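Unit 7: Faults in Simulated Door Tasks
Instructor: Edit Pintér

Run 1418 of the Kocsis door exercise was stopped by the safety monitor. Students shall review the gripper view before reading the fault log. 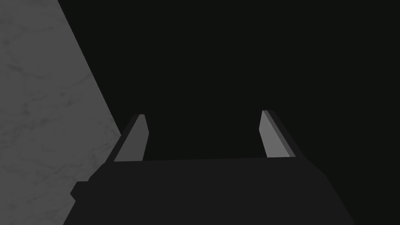
Figure 1. Gripper view, fingers apart, nothing held.

The log records a force limit fault on the right arm, 55 seconds into the run. The controller repeated the reach 3 times without confirming contact with the handle.

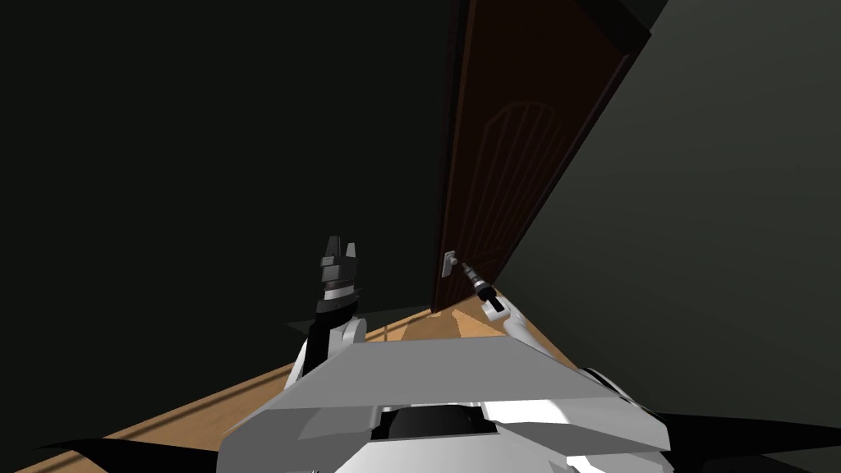
Figure 2. Right gripper beside the door handle; left arm raised.

Written fault reports are due Tuesday to Máté Szénási.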